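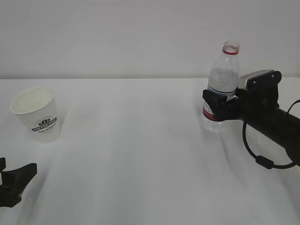
MATERIALS AND MEASURING

Why Cups Are Wider at the Top

Written by Isabelle Beaudoin for readers in grades 4 to 6
Updated 17 July 2025

Most throwaway cups have the same basic shape. The rim is wide, the base is narrow, and the side slopes in a straight line between them. A shape like this is part of a cone with the point removed. Its full name is a frustum. The slope of the side is called the taper.

A tube with straight sides would also hold a drink. The taper is used for several reasons, and most of them have to do with how cups are made, stored and moved.

Stacking

Two tubes of the same size cannot fit one inside the other. The outside of one tube is wider than the inside of its twin. Tapered cups can be pushed together because the narrow base of one passes easily through the wide rim of the next. This is called nesting.

When cups are nested, each one adds only a little to the height of the stack. Suppose a cup is 82 millimeters tall and the rim of each new cup sticks up 8 millimeters above the one below it. Two cups stacked this way are 90 millimeters tall. Three cups are 98 millimeters tall. Standing on top of each other without nesting, three cups would be 246 millimeters tall.

The snack counter at the Ronby skating rink is open 365 days a year and keeps its paper cups in one narrow cupboard. Straight tubes would need a much larger room.

Nested cups must also come apart. If the taper is very slight, the walls touch over a large area and rub against each other. This rubbing force is friction. Air matters too. Pulling two close-fitting cups apart makes more space between their bases, and air has to get in to fill it. If air enters slowly, the cups feel stuck. Many cups have a raised ledge inside, or a base set a short way up from the bottom edge, so that the stack rests there and the walls do not jam.

Making a paper cup

The side of a paper cup starts flat. It is cut in the shape of a fan, with one long curved edge and one short curved edge. The fan is wrapped around a solid metal form and the two straight ends are sealed together. The long curve becomes the rim. The short curve becomes the bottom. A separate paper disk is fixed in place for the base, and the top edge is rolled outward.

The rolled rim makes the cup stiffer. A single sheet of paper bends easily, but a rolled edge resists bending in every direction. It is also smoother against the lip.

Any picture or lettering is usually printed while the paper is flat. The printer must curve the design to match the fan. Straight lines of print on a flat fan would look bent on the finished cup.

Making a plastic cup

A thin plastic cup is often made by heating a flat sheet until it is soft and pulling it into a hollow mold. The plastic cools and hardens. The taper lets the finished cup slide out of the mold without scraping along the sides. Engineers call this slope the draft.

A clear cup shows one more effect of its shape. Light changes direction when it passes between air and water at an angle. This is refraction. The curved wall and the water together act as a lens, so things seen through them may look stretched, shifted or striped with bright bands. 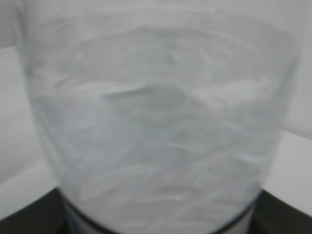 Half Full Is Not Half the Height

In a straight tube, half the height holds half the water. In a tapered cup, the top half is wider, so it holds more than the bottom half. A cup filled to half its height is less than half full.

Test this yourself. You will need a tapered cup, a ruler, a marker and 2 straight-sided glasses of the same size.

1. Measure the height of the cup. Draw a line on the outside at the halfway point.

2. Fill the cup to the line. Pour the water into the first glass.

3. Fill the cup to the line again, then keep adding water up to the rim. Pour off the water above the line into the second glass.

4. Compare the water levels in the glasses.

The second glass should have the higher level. Darcy Gosselin's class at Indgate School repeated the test with a wide soup cup and found a bigger difference than with a tall, narrow one.

Words to know

Draft – a slope that helps an object leave its mold.
Friction – a force that resists sliding.
Frustum – a cone with its point cut off.
Nesting – fitting one object inside another of the same shape.
Refraction – the bending of light as it passes from one material to another.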